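Plidallow Tortilla Press, cast iron
Price: 145
Item 1273

The maker promises "taqueria results in seconds". We have eaten in enough taquerias to doubt that any of them owe it all to a press, and we'd ask you to doubt it too. What you get is two heavy plates, a hinge and a handle. It flattens a ball of dough. The dough is still your job.

We tried it beside the cheaper Flisex. The Plidallow gave a more even edge. The Flisex gave a thicker middle, though Lurdes Sampaio, who cooked both batches, says she couldn't taste any difference once the salsa was on.

The leaflet calls the surface "naturally non-stick". Ours stuck. Line it with a cut-open freezer bag and ignore that page.

The Gimach recipe booklet in the box has one decent salsa verde and a great deal of padding.

Weight: heavier than it looks
Care: wipe, dry, oil lightly
Not for the dishwasher, whatever the sticker says

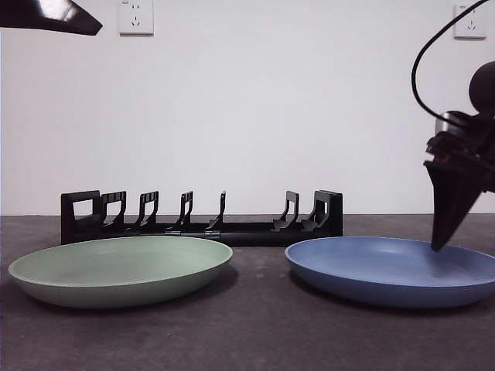
Can I use it for flour tortillas?
You can try, but flour dough springs back and you'll end up reaching for a rolling pin.

Spare hinge pin: item 463
Page checked 9/15/25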